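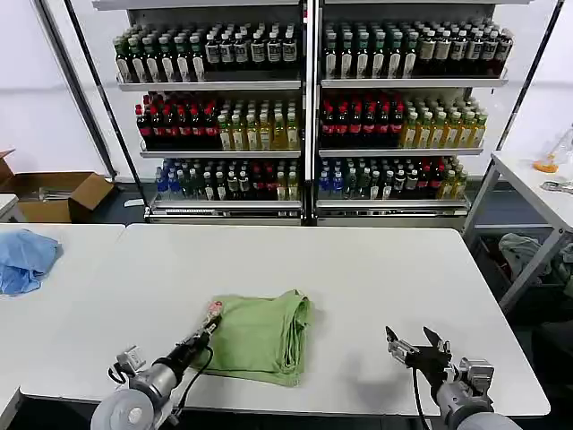
Fliltville, 14/08/2023

Shirt 36 was the green one, and oh, it was going beautifully! Fereshteh Farahani had her elbows on the desk and her nose nearly on the monitor.

"Left's got it," she told Lawal. "Look at that fold!"

Then the right arm stopped. It didn't droop or shudder, it just hung over the white table with its fingers open, and the log filled up with red. Joint four, no reply. Joint four, no reply.

"Stop button," said Lawal.

"Pressed it already."

She waited for both drive lights to go out (Mestora rules, and good ones), then went in and ran her thumb down the wiring. There! A plug behind the wrist, backed out by the width of a fingernail. Thirty-five shirts' worth of wriggling had done that. She could have hugged it. A fault you can touch is the best kind of fault.

"New clip, then start again?" Lawal called.

"New clips on both arms," she said, already rummaging in the drawer, "and then the blue one!"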